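# El vaciador de cajas de Stillik, un mes después

Marzo se me ha ido probando el kit de vaciado de cajas de Stillik, que viene en dos bultos, con un manual de 200 páginas y una llave Allen que se perdió el primer día. El manual está traducido por alguien con mucha fe en el gerundio. En la página 41 explica cómo calibrar la profundidad «estando la pieza siendo vista», y tardé una tarde entera en entender que solo quería que encendiera la luz.

El kit no incluye brazo. Incluye el programa, que se llama Vania, unas puntas de recambio y una suscripción de soporte. El soporte es Vojtěch Zelenák, que contesta a las siete de la mañana con frases de cuatro palabras y casi siempre acierta. «Baje la velocidad. Salude.» Bajé la velocidad y funcionó mejor. Lo de saludar sigo sin saber a quién iba dirigido.

Lo bueno: la instalación es rápida si uno se salta el capítulo dos, y el programa avisa antes de hacer una tontería. Lo malo: avisa con una voz. La voz se puede quitar, pero el menú está donde nadie en su sano juicio pondría un menú (Herramientas, Pieza, Otros, Otros). Marisol Echeverri, que compró el mismo kit para su taller, la ha dejado puesta y dice que le hace compañía.

Y luego está el precio, 3.000 euros al año – sin brazo, insisto. La prueba gratuita dura 30 días, de los cuales yo gasté cinco buscando la llave Allen.

Lo que de verdad quería comprobar era cómo se las apaña Vania con piezas alargadas, que en el folleto salen siempre bien peinadas, en paralelo y con la misma sombra. En mi caja gris no hay tanta disciplina: tres barras rojas y tres verde oscuro, unas arrimadas a las paredes y una verde cruzada en diagonal, casi tocando con la punta la roja del centro, que es la que las puntas verdes de la pinza tienen justo debajo. Las del rincón me dan más respeto, porque entre la barra y la chapa no sobra sitio para meter un dedo, ni mío ni metálico. Le he escrito a Vojtěch para preguntarle por ellas y espero mis cuatro palabras. 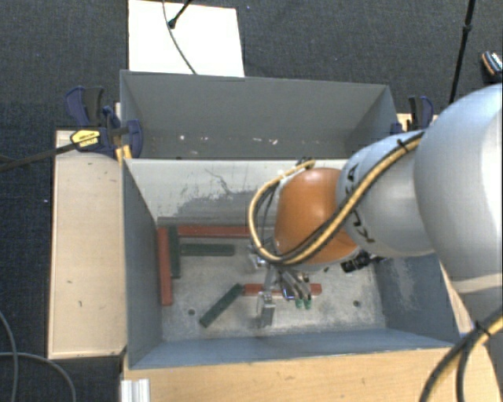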